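Food & Home | Long Reads

The Second Life of the Sunday Soup

My grandmother kept a pot on the back of the stove from the first cold snap until well into May, and if you had asked her for the recipe she would have looked at you as if you'd asked for the recipe for weather. Things went in. Things came out. On Sunday there was a chicken involved, and by the middle of the week there was usually some barley, and what you got in your bowl depended a good deal on when you turned up and how hungry your uncles had been before you.

I have been thinking about that pot all winter, partly because I finally own a stove big enough to have a back to it, and partly because of a small restaurant called Grolia, which I drove two hours to eat at and would happily drive two hours to eat at again tomorrow. It has 52 seats, a coat rack that leans, and a soup that has been on the menu every day since the doors opened. It's never the same soup. The board just says "soup," and the people who come in regularly don't ask.

Victor Biwott runs the kitchen, and he was kind enough to let me stand in a corner of it one morning while he got the stock going. He is a tall, unhurried man who talks to his onions. He cuts them thick, leaves the skins on for color, and lays them face down in a dry pan until they're black enough to make a nervous cook reach for the window. "People are scared of the dark part," he told me. "The dark part is your dinner." Then he went off to argue with somebody about parsley, and I was left to mind the pan, a responsibility I took very seriously indeed.

What I hadn't understood, after all my years of making perfectly decent soup at home, is how much of the work is done by waiting. I'm a fiddler by nature. I lift lids. I add a bit of salt, and then I add a bit more, and by suppertime I've made something you could float an egg in. Biwott salts at the very end, and until then he leaves the pot so thoroughly alone that I began to worry he'd forgotten it. The surface hardly moved. Every so often a bubble would come up at the side, think it over, and burst.

He learned to cook this way from an aunt, who fed a household of eleven (twelve when the neighbor smelled it) and who believed that a boiling stock was a sign of poor character. I told him about my grandmother and the uncles. We agreed that the two of them would have gotten along beautifully, or else would have fallen out for life over the question of dill.
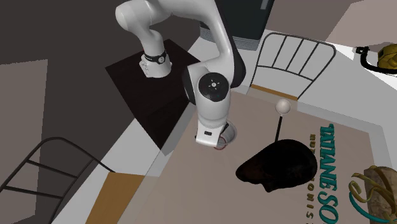

Dill, I should say, is where I part ways with nearly everybody. I want a great deal of it, stems and all, chopped at the last minute and thrown in off the heat so the whole kitchen smells green. My husband picks it out and lines it up on the rim of his bowl. Biwott uses it in spring and then only a little, and he was very polite about my views on the matter, in the way you're polite to someone who has driven a long way.

Anyway, I came home and changed how I do things. The onions get burned now, properly burned, and the carrots go in whole and come out again. I bought a bigger pot. I keep parmesan rinds in a bag in the freezer along with the leek tops and whatever mushroom stems haven't gone slimy, and when the bag won't close I know what we're having for supper. The bread is yesterday's, toasted and rubbed with garlic, and it goes in the bottom of the bowl before the soup does. My daughter, who for most of her childhood ate nothing wetter than a cracker, had seconds last week and asked if she could take a jar back to school with her.

I sent her off with two, wrapped in dish towels and wedged upright in a boot. She called that night to say one had leaked a little on the train, and was there any trick to heating up the other one. Low, I told her, and leave the lid alone, and don't salt it until you've tasted it. And if there's any dill in the house, put that in too.

137 shares | 49 comments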